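Skirko Hand Gripper Pair - Set-up Guide
Section 8: Preparing the table and checking both grippers
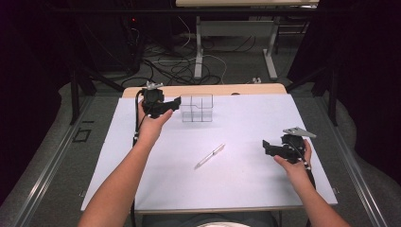
Do this section every time the table was moved, or when a gripper came back from repair. You need 53 minutes for the full procedure the first time.

1. Put the white board flat on the table. Press on each corner. If the board rocks, correct the table feet before you continue.

2. Lead each gripper cable down over the front edge of the board, one on the left and one on the right. The cables must not cross.

CAUTION: Do not pull the gripper by its cable. The connector inside the handle can break, and this damage is not covered by Movis.

3. Hold one gripper in each hand by the handle. Close and open the jaws slowly, five times. The movement should feel the same on both sides.

4. Turn each wrist 90 degrees and back. Look at the tracking window - both grippers must stay green. If one becomes yellow, clean the markers with a dry cloth and repeat.

Note: Sleeves should be rolled up above the elbow, so they don't cover the markers.

5. Place the clear compartment box behind the middle of the board and the pen in front of it. Pick up the pen, put it in a compartment, and take it out again.

6. Save the recording. If code 489 is displayed, the left and right cables are exchanged at the hub. Switch off the hub, correct the cables and start again from step 3.

Revised by Vesela Vidmar, February 14, 2018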